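Swapping hands on the same arm: Tsion Tamiru on five weeks of gripper trials

Tsion Tamiru has spent most of the winter changing the ends of robot arms. She runs handling tests at Sivilix, a small firm that packs and sorts for other people, and since February she has been comparing a jointed, multi-fingered hand with a plain two-fingered gripper from Plarix. I met her at her bench and asked what she had learnt.

"The first week was all cables," she said. "You bolt the thing on, you move the wrist, and the cable catches. We re-routed the left one 2 or 3 times before I stopped worrying about it."

The trial is simple on paper. An arm picks up a light, rounded item and puts it on a plate. The operator drives it by hand through a controller supplied by Abera, and each attempt is logged as a pick, a slip or a miss. By the time we spoke the log held 1,097 attempts, 343 of them with the two-fingered gripper.

Tamiru's colleague Otis Yazzie does most of the driving. He was the one who wanted the jointed hands in the first place, and he still likes them.

"You can come at a thing from almost any side," he said. "With the Plarix you have to line up first. If you're off by a finger's width you push the item along the table."

He admits the jointed hands are slower to set up. Each has to be calibrated in the morning, and a loose hinge screw cost them a whole afternoon in the second week. The Plarix has gone 13 working days without being touched.

I asked whether they had expected the two-fingered gripper to do so well on round shapes. Tamiru said she had, up to a point. The flat fingers give a wide contact area and they close the same way every time. The trouble comes at the other end of the move, when the item has to be let go close to the rim of a plate.

"It's a big block of a thing," she said. "It gets in its own way, and it gets in the camera's way too. From the head camera Otis loses sight of half of what he's holding."

Yazzie agreed about the view. He has asked for a second camera at the wrist, and Feven Teshome, who looks after the budget, has said she will consider it once the log is finished. For now he leans on habit. "You learn where the tip is," he said. "I wouldn't want to teach it to someone in a morning, though."

They have kept a jointed hand on the right arm throughout, so that only one side changes between runs. The cloth and backdrop stay as they are as well.
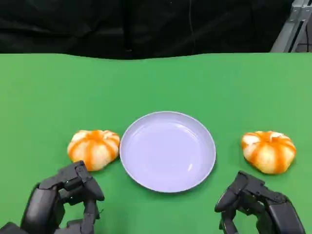
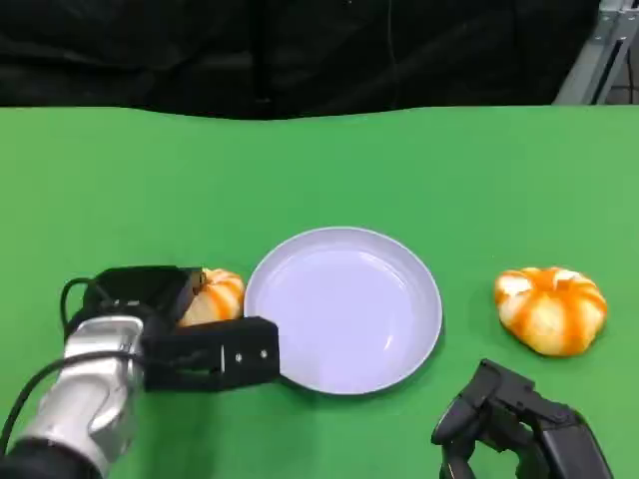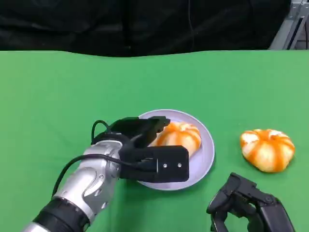 Which would she buy if she had to choose today?

"The two-fingered one, for this job," Tamiru said. "It repeats well and it needs very little looking after. If the items were softer or more awkward in shape I'd go back to the jointed hand and put up with the calibration."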